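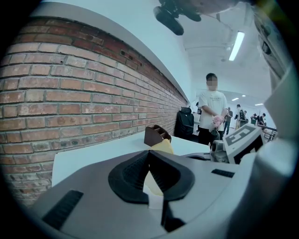
Opened by Yetunde Ogundipe | Assigned to Lutz Seidel | Handheld gripper, unit 26 | Status: Closed

Summary
Gripper jaws not closing evenly. Soft or light pieces slip in the left pad. Width reading drifts during a session.

Yetunde Ogundipe, 09:40
Unit 26 started dropping pieces yesterday afternoon on the Barwood table. It will hold a block for a few seconds and then the block turns in the jaw and falls out on the left. The trigger feels normal. I wiped both black pads with a damp cloth and let them dry, no change. The width reading on the Podley screen says 3 mm when the jaws are fully shut, and it should say 0.

Lutz Seidel, 10:05
Thanks. Before you take anything apart, please do the following and write down what you get.
1. Shut the jaws with nothing in them and press Zero on the Podley screen.
2. Open and shut them ten times, then read the width again.
3. Tell me if the reading creeps up a little each time or jumps in one go.
Also check that the vents on the grey housing are clear. On two of the older units we found fluff packed in the slots.

Yetunde Ogundipe, 10:50
Zeroed it. After ten cycles it read 1 mm, after twenty it read 2 mm. So it creeps. Vents are clear, I went over both with a soft brush anyway.

The yellow piece with the dark brown one on top is what I'm using to test, gripped by the yellow part. If the pads close square the brown piece should stay level when I tilt the unit to either side. It leans left.

Lutz Seidel, 11:15
Creep like that is nearly always the belt behind the jaw. It stretches, the sensor keeps counting, and the left finger ends up behind the right. Which belt is fitted? There is a part number on the inside of the cover. If it ends in 238 it is the old Stimeo one and should come out whatever state it's in.

Yetunde Ogundipe, 11:40
Cover off. It ends in 238. There is black dust under the pulley and the teeth look rounded on one edge. The left pad is also sitting slightly proud, I can get a fingernail under the bottom of it.

Lutz Seidel, 11:55
Right, change both. Olumide has the new belts in the Tamuno drawer, second one down. Order of work:
Power off and unplug the lead first.
Slacken the two tensioner screws, don't take them out.
Slip the old belt off the motor side, then the finger side.
Fit the new one with the jaws fully shut and both fingers touching.
Tighten until the belt moves about the thickness of a coin when pressed.
For the pad, clean the old glue off completely – any lump left behind will push it out again. Leave it clamped over lunch.

Olumide Obi, 12:20
Belts handed over, there are four left in the drawer. I'll put in an order. Please keep the old one, I want to compare it with the one we took off in May.

Yetunde Ogundipe, 14:30
New belt fitted, left pad reglued and clamped. It took longer than I thought as one tensioner screw was very stiff. Zeroed again and ran 300 open and shut cycles with nothing in the jaws. Reading at the end was 0. The brown piece stays level now, tilted left and right.

Lutz Seidel, 14:45
Good. Run it up to 400 with a piece in the jaws for the last hundred, then put it back into use. Write the new belt number on the inside of the cover over the old one.

Yetunde Ogundipe, 15:35
Done, 400 in total. Nothing dropped, reading still 0. Number written in the cover. The old belt is in a bag on Olumide's desk. The stiff screw has a worn head – I got it tight but it wants replacing next time the cover is off.

Lutz Seidel, 15:50
Added the screw to the parts list. Closing this. Reopen if the zero moves by more than 1 mm in a day.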